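Day 15 of writing a letter by hand every single day, and I'm more hooked than when I started! The plan is 365 of them, one a day, and yes, I know it isn't even January yet. I couldn't wait.

Yesterday's went to my old roommate Jannik Reuter, who moved to Serrano and never answers email. Two full pages, both sides, mostly about soup and the neighbor's trombone. I haven't written that much to anyone since college and my hand was killing me by the end — in a good way.

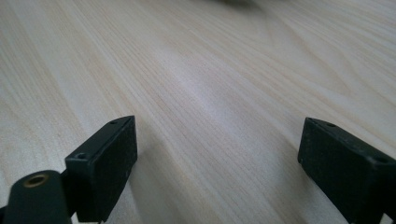
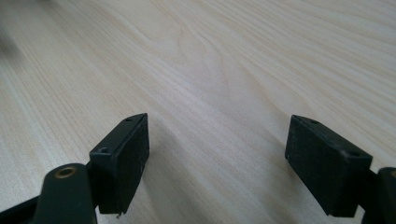 Pale wood, lots of grain.

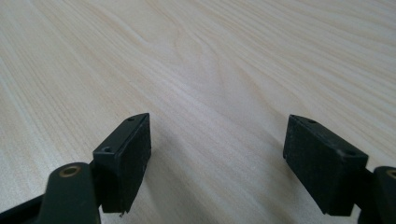

What I love most is how slow it is. You can't delete a sentence, so you start thinking about where it's going before you get there (or you cross it out and let the other person see, which I've come to enjoy). I wrote to Gillespie Swanson about a book I hadn't finished and ended up changing my mind about it halfway down the page!

Supplies, for those who asked: a box of 500 plain envelopes, way more than I need, and a blue Tutow pen that skips a little on the first stroke. I tried a fancier one from Esier and went right back.

Tonight's letter is for my aunt. She writes in purple ink and fills the margins too, so I'd better get going. If you'd like one, leave me a note in the comments and I'll find you a spot on the list.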